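The print shop above the feed store: an interview with the founder of Darkau Press

Spoke to her on a Saturday, early, before the shop opened. She asked that we leave her name off. "Put the press on it, not me. I'm old and I don't want the phone calls."

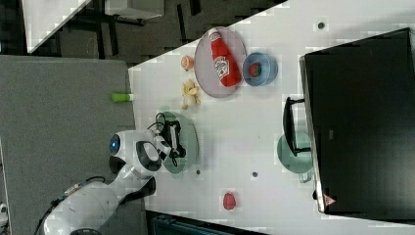 So, the press. Darkau has been making hand-set books of poems in the town of Nultow for most of her grown life. Two rooms over a feed store, a stair you have to take sideways. She came out from the city with a suitcase and a husband who painted, and the husband went back.

"He lasted one winter. I'd already bought the type by then. You can't carry type back down those stairs, believe me, we could hardly get it up."

What made her pick Nultow? Long pause. Coffee.

"The light, people want me to say the light. It was the rent. And there was a reading every week at the Pons, which was a bar then, and a good one. Farmers came. Somebody would read a sonnet and somebody else would argue about it. I hadn't seen that in the city, not with people who weren't being paid."

The Pons crowd turned into her first authors. Then came Eso, the little magazine she started on the same press, mostly to use up paper ends. It ran for 134 issues. She set all but 2 of them herself, and she still won't talk about those 2 except to say the margins are wrong.

I asked about the writers who came through. There were a lot, some of them well known later. She waved it off.

"They slept on the floor and ate my eggs. A few could write. I printed the ones who could write and the rest I fed. That was the deal."

And the women? Because that is what Eso gets remembered for now, at least in the two or three classes that teach it. More than half the poems were by women, at a time when the bigger magazines might run one in the spring.

"I never made a speech about it. They sent me good poems. The bigger places sent them back, so I got them second, and I got them cheap. I should of thanked those editors."

She laughs at that for a while.

We got onto money. It was never good. The best-selling book Darkau ever did sold 745 copies, a long poem about a drained lake, and she remembers tying up the parcels at the kitchen table with the radio going. Most titles sold far less. She taught night classes in bookbinding, cleaned the school, took in wedding invitations – "terrible verse, beautiful paper" – and kept going.

Did she ever think about quitting?

"Every November. It's dark and the ink goes stiff. Then a poem comes in the mail and you want to see how it looks in twelve point."

The papers are going to a library now. Letters, proofs, drawings, grocery lists with poems on the back. The list of items came to 3702 and she has read all of it, with a pencil, crossing out things she thinks are spelled wrong. The library asked her to stop doing that. She hasn't.

"There's a letter in there I wrote when I was angry, four pages. I read it again last week and I was right. So it stays in."

What about the press itself, the machine? Not for sale. Two young printers from down the valley come up and work on it in the evenings, and she sits in the chair by the stove and tells them thier spacing is lousy. They are doing a small book of the old Pons poems, the ones that were read out loud and never printed. She found them in a shoebox, in five or six different hands.

"Some of them aren't signed. I know who wrote them, mostly. I'm not telling, they wouldn't of wanted it."

Somebody was knocking downstairs by then. She went to look for her keys, and shouted back up that the book will be ready when it's ready, and to shut the window before I left.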